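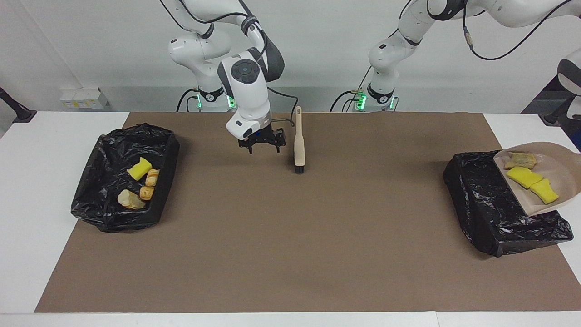 Keep the Brush Out: small tidying at a shared table
Speaker notes, Hongjun Ding, Gondton makers' evening

Slide 1. Hello, thanks for coming out on a Wednesday! Quick hands up: who wiped down their bench before they left today? Leave the hands up a second, let people look round. Then say that I love this subject far more than is reasonable.

Slide 2. Brown paper. My favorite thing in the whole workshop. One big sheet over a white tabletop, nearly edge to edge, and you've got a surface you can scuff, draw on and brush clean. We buy it by the roll at Flitholm and change the sheet every 2 weeks. (Pass the used sheet around, the one with Aisyah's glue rings on it.)

Slide 3. The brush. Pale wooden handle, short black bristles. Stand it up on its bristles if it will balance, and then everybody can see it and grab it! For months ours lived in a drawer and the crumbs lived on the table. Pause for the drawer story if there's time, skip it if we started late.

Slide 4. The bin goes ON the table while you're cleaning. Open top, black bag, plenty of bag folded over the rim so it doesn't slide in when you drop something heavy. Sweep toward it, short strokes, lift the scraps in. On the floor again when you're done.

Demo, 4 minutes. Sawdust, paper clippings, one handful of each. Ask for someone from the front row to do the sweeping. Aisyah Pelupessy has the spare bags.

Slide 5. Fourteen days of the Osman room log. Read out two or three entries, the one about the glitter for sure.

Questions. Somebody will ask about vacuums. Yes, great for the floor, go for it! Lights up, chairs back against the wall by nine.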